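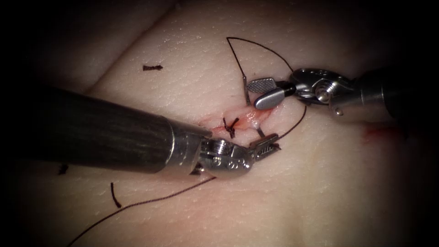
Figure 4. Two robotic instruments at a small sutured wound in a synthetic skin pad. Photo: Tobiloba Chukwu.

Papers > Reading and Readers > Suspense Fiction > Section 4

Print this page | E-mail this page

4. What readers say when they are trying not to say anything

We come now to the part of the study we enjoyed most, and we hope some of that enjoyment comes through in the pages that follow. Anyone who has ever reviewed a suspense novel for friends, or for strangers who might become friends, knows the problem. The best thing in the book is very often the one thing you can't mention. You want to grab people by the sleeve and tell them about it, and instead you find yourself writing that there is "a turn" near the end, or that "things are not as they seem," and hoping your excitement will carry the rest of the message.

Our material comes from the Brarnari reading forum, where members post short reviews of the novels they have finished. We collected 3,484 reviews of suspense novels and set aside the 808 that mention a surprise, a twist, or a reveal of some kind without giving it away. (Reviews that did give it away are the subject of Section 5, and they are a livelier crowd than you might expect.) Esperanza Villanueva and Lorcan Ó Ceallaigh each read all 808, separately at first and then together over several long afternoons, talking through the ones they had marked differently.

The first thing we noticed was how much reviewers lean on place. A reader who can't say what happens will often say where it happens — in the last chapter, on the final page, "about when you think you can relax and make a cup of tea." We began calling these signposts. Nearly 400 of the reviews have at least one, and many have several, so that a patient person could draw up a fairly good map of a novel's shocks without learning what a single one of them was. Whether that counts as spoiling is a question the forum members argue over themselves. One of them, writing on Dunance, a novel about two sisters and a missing lodger, complained that being told to wait for the last ten pages had made her suspicious of every kind word in the two hundred before them.

The second habit is to talk about the body. Readers gasp, drop the book, miss their stop, wake a sleeping husband. These small stories are told with great affection, and we came to think of them as a sort of gift to the next reader. They promise a feeling and keep quiet about its cause. A review of The Gitthorpe Letters consists almost entirely of what its writer did after finishing the book: she walked around her kitchen, sat down, got up, and started again from chapter one. We know nothing about the plot from her review, and both of us who read it went out and borrowed the novel that week.

A third habit is harder to pin down. Some reviewers protect the surprise by praising something next to it, such as the narrator's voice, the weather, or the way a minor character is always just leaving the room. Tâm Đàm, who read an early draft of this section, pointed out that experienced thriller readers may well take such praise as a hint, and we agree that it sometimes works that way. Why single out the gardener if the gardener doesn't matter? We found reviewers who seemed well aware of this and who praised the wrong person on purpose, which struck us as very good manners indeed.
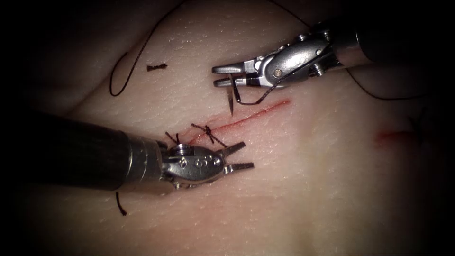

4.1 Readers who saw it coming

Not every reader is fooled, of course, and those who aren't have a delicate job of their own. To say "I guessed it" is to claim a little credit, but it also tells others that the thing can be guessed, and on the forum this is sometimes felt to be unkind. The usual answer is to soften the claim. Reviewers of Daly's Crossing, the most widely guessed novel in our set, say that they "had a feeling," or that they worked out one part and were still caught by the rest.

We were surprised at how little guessing seemed to hurt a book. Many of these readers describe real pleasure in watching the pieces settle, and a few say they liked the novel more for having trusted them to keep up. Fergal Tully has suggested to us that guessing right is a second kind of surprise, since most readers expect to be beaten. The reviews can't settle the matter, and we return to it with the interviews in Section 6.

Contact the editors | Page last updated 2025-08-23 | Copyright the authors | Back to top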